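Moving hosts, sleep debt and a word count

13th November

Quick one because I have to be out the door in a bit. Well, quick for me.

So the blog has moved. If you're reading this on the old address you got bounced here and you probably didn't notice, good. I was on Surkex for years and they put the price up again, and the new editor kept eating my paragraph breaks. Wrote to support twice. Got the same canned reply both times, with the same link to the same help page. So - gone. I'm on Baltley now. Plainer, cheaper, no little pop-up asking if I want to try the new thing.

But that isn't what I wanted to write about. What I wanted to write about is trying to write a novel draft before work, which I've been doing since May, and how it's going. Mixed. It's going mixed.

The plan was 3000 words a week. I picked that number on a bus. No reasoning behind it at all, it just sounded like a number a person who finishes things would pick. First week I did 2556 and felt like a king. Second week, 2130, and felt like garbage, even though that's still more than I'd written in the whole year before. Funny how that works. Same person, same kitchen chair, a few hundred words short and I'm ready to quit and take up running.
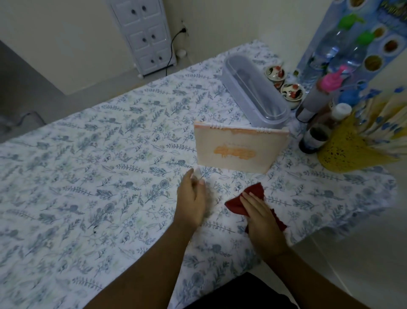
Dark red rag, flowery tablecloth, sketchbook standing up like a tent.

Mornings. OK. Everybody who tells you to write in the mornings is a person who wakes up nicely. I don't. First half hour I'm basically a coat somebody left on a chair. What I do now is leave myself a sentence half finished the night before, so all I have to do is finish it. Usually it's a bad sentence. Doesn't matter, my hands are moving by then. I used to stop at the end of a chapter because it felt tidy, and then the next day I'd sit there looking at "Chapter Nine" for forty minutes and go make toast.

Also no phone. Phone goes in the bread bin. The bread has moved to the counter, the bread is fine.

The book itself, since people ask. It's set in a town called Kaplan, which I made up, on a river, which I also made up, though the bridge is pretty much the one I walked over to school. There's a ferry that stopped running and a family that used to own it. Two sisters. One left, one stayed, and the one who left comes back to sell the house. I know. I know there are four hundred of these. I like them though! I read every one I can get out of the library, and if there's a boarded up shop on page one I'm sold.

Trouble is the middle. I knew the beginning and I knew the last scene (the ice goes out on the river, somebody is standing in the wrong shoes) and I figured the middle would sort of pour in. It does not pour. I have the sister who stayed walking from room to room opening cupboards. She's opened so many cupboards. At one point she opens the same one again and finds something diffrent in it because I forgot. 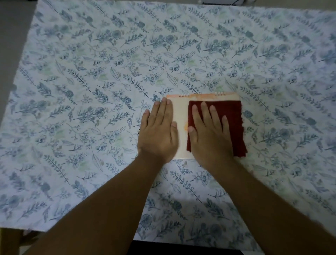 Tried outlining to fix it. Bought a fancy outlining program called Ukora, which has cards and colors and a timeline you can drag around, and I spent a whole week dragging it around. Zero words. Lovely colors. I went back to paper after that, big pages, one scene to a page, messy as I like. There's something about a spiral-bound pad with the coil along the top, like the one up there with the orange band painted across the cover, that makes me care less about getting it right. You flip the page up and over and it's gone. With the program every bad idea just sat there in its little box staring at me. Anyway, the paper outline got me through the next stretch, up to the funeral, and then I ignored it completely, which I guess is what outlines are for.

Other thing I've learned, or am trying to learn. Don't reread. I reread the first three chapters in the summer and lost most of a month changing the weather. It was raining, then it was about to rain, then it had been raining. Changed it back to raining. If I'd just kept going I'd have the whole house sold by now.

And don't tell people at work. They're kind about it but they ask. Every time. In the elevator. "How's the book?" and you've got nine floors to come up with something. I say "long" now.

Sleep is the part I haven't figured out. I get up early, fine, but I haven't managed to go to bed any earlier, so I'm just subtracting. By the end of the week I'm putting my keys in the fridge. I read that you can't really bank sleep or pay it all back over a weekend, and I believe it, I've tried. Cut the coffee down to 2 cups and moved the second one later and that helped some. Going to try lights out before the late news for the rest of the month and see. 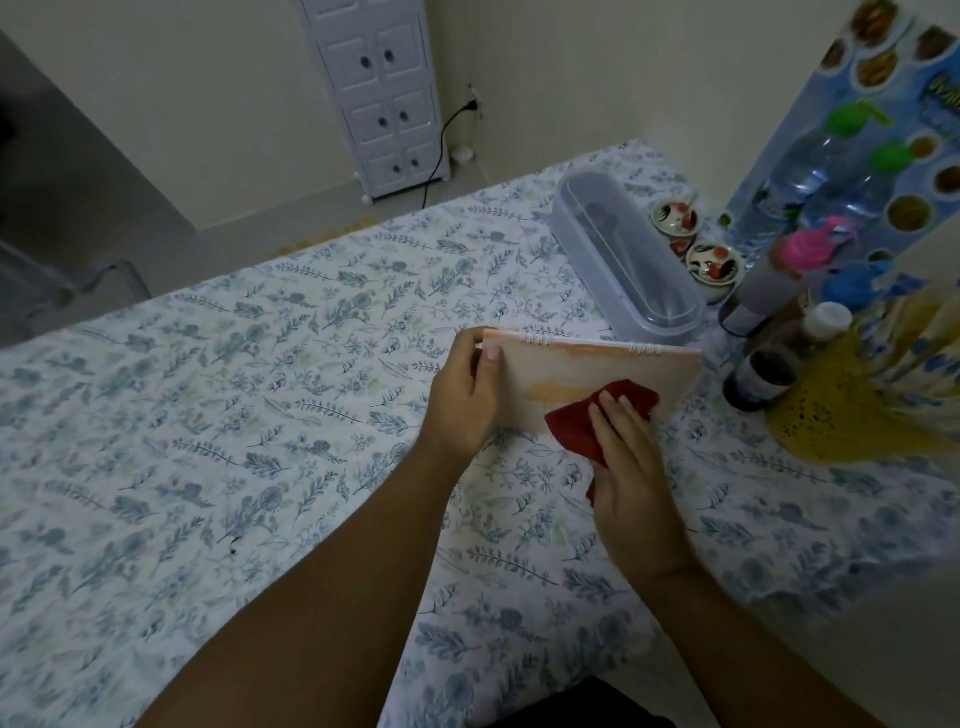 If that doesn't work I might switch to lunch breaks. There's a bench behind the office that's out of the wind, and I've gotten whole pages done there on my knee when the weather was OK. Not so much now, it's too cold to hold a pen. Maybe the car. People write in cars, right? I'd need to clear out the passenger seat first, it's got a box of books on it for the donation place that's been in there since before I started this whole thing.

Some housekeeping on the move. Old comments didn't come across, sorry, Baltley only takes posts. I have them saved in a file and might paste the good ones in by hand at some point. The soup post has lost its links, I'm working on it. If you subscribed by email you shouldn't have to do anything, but if you got this one and then got it again, let me know and I'll see waht I did.

OK, bus. She's still in the kitchen with the cupboards. Tomorrow I'm making her go outside.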